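Flimon Demonstration Cell
Insertion and fit tasks, on view at the Prarley open day

The Flimon is an enclosed work cell for peg insertion, part seating and other close-fit handling. One unit is set up in the MacRitchie hall for the open day and runs from 9 a.m. on Monday. Visitors may watch any cycle and ask the operator for a repeat.

Demonstration task
The cell handles a blue cylinder and a matching shape-sorter block with a round hole at its center. A two-finger gripper holds the cylinder near its upper end. The block is not fastened to the floor, so its position can be changed between runs. A dark arched part is used with the same setup as a second workpiece.

Cell
Gray wall panels, smooth gray floor. The floor panel lifts out for cleaning. Marks from ordinary use do not affect operation.

Views
The operator's screen shows fixed views of the work area and a close view from the gripper. Visitors can ask for either view to be put on the large monitor by the entrance.

Specifications, open-day unit
Payload at the gripper: up to 20 N
Finger travel: 190 mm
Supply: 200 V, single phase
Controller: Trovach, standard cabinet
Finger plates: metal, replaceable without removing the gripper

Visit details
Each demonstration slot lasts 21 minutes, including questions. Slots are assigned at the MacRitchie desk on arrival. Groups should split between slots, as the viewing area at the cell is small. Bags and coats stay outside the marked line. Visitors who want to try their own part should hand it in at the desk before the slot starts. Parts with sharp edges or loose coatings are not accepted.

Options
The Flimon is supplied with or without the Trovach controller. Spare finger plates and blank foam blocks are ordered separately. For a quotation, leave part drawings and the required clearance with the Prarley sales desk.
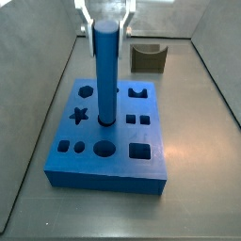
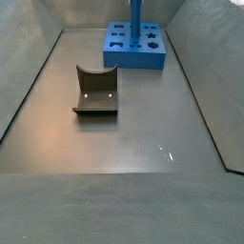
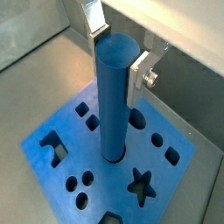 Flimon cell, cylinder and block task. Gripper view in the last picture.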